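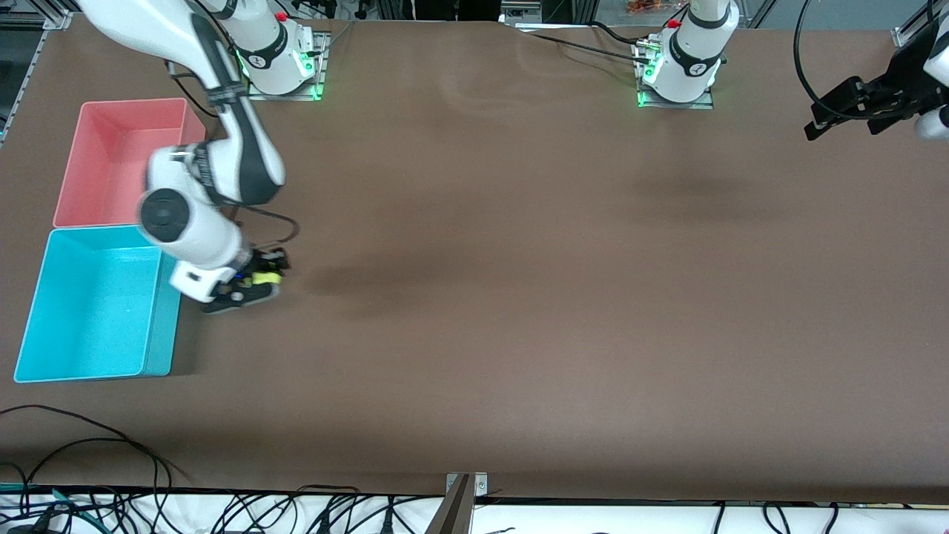

We've had the Plotum two-arm bench kit in the shop since April. A few people asked for a write-up, so I'm doing it as a thread. I paid for it myself and Plotum hasn't seen any of this.

What you get: two arms, two grippers, two mounting plates, one controller, a box of cables and a license for the teaching software. You supply the table, the bins and a PC. The table has to be heavier than you think. My first one walked when both arms moved together.

What I use it for: sorting small molded parts for Skorkstead, who make fittings for greenhouse watering systems. Parts come off a tray and go into one of two bins by type. It's dull work and my wrists were not enjoying it.

Setup took me 3 days. Day one was all bolting down and leveling. Day two was cables. Day three was getting the controller to see both arms at once, which needed a firmware update that wasn't mentioned in the quick start sheet. Tomás Lenihan at Plotum support sent me the file the same afternoon.

Teaching a task is the good part. You put the arm in free mode, move it by hand through the pick and the drop, press save. A simple pick into a bin takes a few minutes to teach. Someone who has never programmed anything can do it. Magdolna Illés, who packs orders for me, taught it her own routine the first week.

Coordination between the arms is weaker. You can set a zone that only one arm may enter at a time, and that works. What you can't do is have one arm hand a part to the other without writing a script. The product page says "cooperative handling." I'd call it taking turns.

Grippers: fine on anything with flat sides. Poor on thin or round stuff. I added grip tape to the fingers and drops went way down. Plotum sells softer finger pads as an extra. They should be in the box.

Cables are my main complaint. There are a lot of them and they're all black. The kit includes a few clips, not enough, and no labels. I had the left and right gripper leads swapped for an entire morning. Label both ends before you plug in anything.

Also leave slack at the wrists. The manual shows the cable tied close to the arm. I tied it that way and it pulled tight on the last joint at full reach. A loose loop is better, as long as you check that it can't catch on a bin.

Bins: use different colors. It makes no difference to the arms in my setup, they go to saved positions, but it helps the person who empties them. Mark where each bin sits. If one slides over by the width of a finger, you'll start hearing parts hit the rim.

Speed: slower than a person. I run it at a setting well below the maximum, and on a good run it does over 200 parts an hour. Magdolna beats that easily for the first hour. It doesn't take lunch, so by the end of the day it's ahead.

Reliability: one failed gripper motor so far. Replaced under warranty, but shipping took 2 weeks and I was down to one arm. Keep a spare if you have a deadline. I do now.

Safety: stop buttons work as they should. The manual is clear that you need your own risk assessment. I had Everaldo Assunção from Tierney come by and do mine. He had me move the controller out of arm's reach and put tape on the floor. Budget for that visit, it isn't optional if you have staff.

Software updates come every couple of months. The last one reset my speed limits to the defaults without asking. Back up your settings first. It's under Tools, not under Settings where you'd look for it.

I also had a trial of the Cistamum kit for 30 days before buying this one. Better grippers, much better manual, but you have to program everything from the PC. For a shop with no programmer, Plotum was the easier choice.

Would I buy it again? Yes, with the soft pads and the spare gripper on the same order. If your parts change every day, I'd wait for the next version. Questions are fine, I'll answer tonight after I close up.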